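The Night Shift at Skomisgate

I'd been at Skomisgate ten weeks when they finally trusted me with Org on my own. Org was the cold-atom trap, and it lived in the basement behind a door that stuck. My job was to keep 700 little clouds of gas cold until morning, one after another, and write down when each one died. Glamorous stuff! 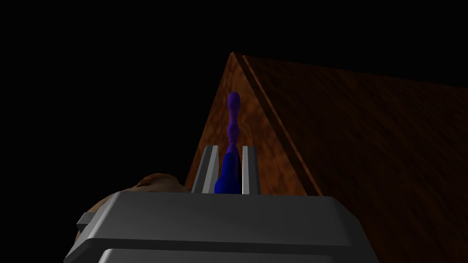

Upstairs they had Gisska, the fancy new simulator, and I'd have given my bike for a go on it. I ate my sandwiches by the kettle instead, watching a purple and blue bumpy thing held upright between two thin grey fingers. I got quite fond of it. At 2 a.m. I told it that the lasers had drifted again, and I swear it was a better listener than my supervisor.

Cloud 15 went wrong just after that. It should have faded in 17 seconds, same as the rest, and it sat there instead. I tapped the gauge (you're not meant to tap the gauge). I rang the duty line and got a recording about fire doors. Still there, a tiny smudge on the readout, colder than anything else in the county and in no hurry at all. 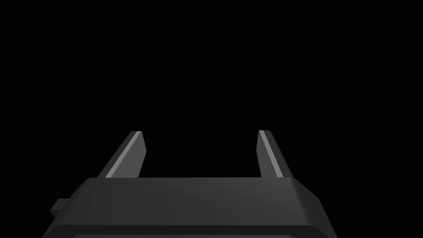 My gran used to say you should never wake a thing that's sleeping well, and she'd never even met an atom. So I switched off the big lamp, pulled my chair up and waited with it. The only company was the grey gripper, with nothing round it now but black, and I thought, yes, that's how quiet it is down here too. Then the smudge moved. It slid left, stopped, and slid back, the way you'd shift over to make room on a bench.

I wrote "Wuvel" in the logbook, which was my old cat's name, and went to put the kettle on for us both.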